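Simuron Color-Change Tubes

Every dealer sells a liquid trick, and most of them leak. We have sent back more than we have kept, so read this page with that in mind. The Simuron set comes from Dirneck, and the ad copy calls it "the greatest color prediction ever devised." It isn't. It is a decent prediction with a plain method, and the spectator gets a fair choice until the last moment, or what looks like one.

You get the tubes, the caps, a stand, 2 bottles of concentrate and a 16-page booklet. The booklet is badly translated and the second routine makes no sense as printed. Skip it. The first and third are worth your time.

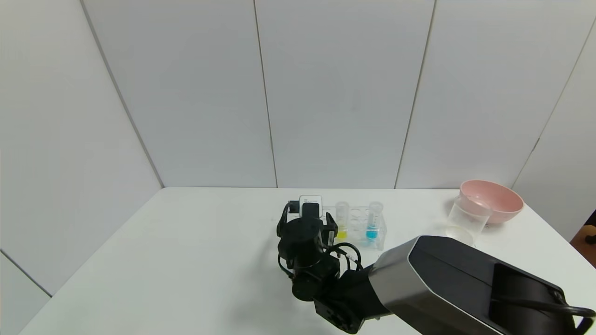
Huguette Gaillard wrote to tell us we were being too hard on it. She has done the first routine at 40 shows and says the choice has never been questioned, though she swapped the caps for tighter ones after the second night. We'd still like to know why a set at this price needs new caps.

Angles are fair from the front and poor from the left. Dirneck says "surrounded," and we don't agree — work it with people on one side only. Reset takes longer than the ad claims, as you have to rinse and dry everything before you load again. If you do tables at a restaurant, look at something else.

The Wideo download that comes with it is long on talk. The handling starts late and the sound is poor, but the close shots of the load are clear enough to learn from.

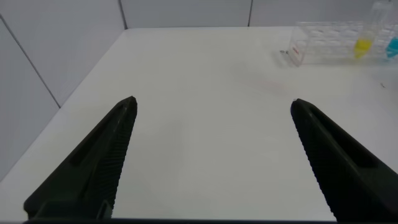
Simuron, stock no. 864

Refills are sold separately. Opened bottles can't be returned. Lefèvre's older wooden stand does not fit these tubes, whatever you may have read.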